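3.2 Filing behavior of small firms

We use cookies to improve your experience. Accept | Manage settings

The survey went to owner-run firms with under ten staff. 1064 replies, of which 157 were dropped for missing tax-year data. Firms were asked when they closed thier books, who did it, and what it cost them in late fees. Payroll and sales tax kept separate – the deadlines differ too much to pool.

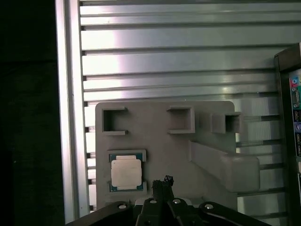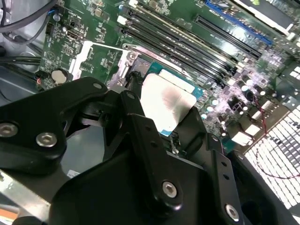 Figure 4. Fixture plate on aluminum profiles (first image); motherboard in a desktop chassis (second image).

Late filing was most common among firms that kept paper receipts, as Belkadi and Shehata found in the Narotum sample. Outside bookkeepers helped, but only when hired before August. Firms on the Konon ledger package filed earlier than those on Filali, though the Konon group is older and has fewer employees, so we do not read much into it. Size controls in Table 3. Cash-only firms are are treated separately in the next section – their records did not allow a monthly breakdown.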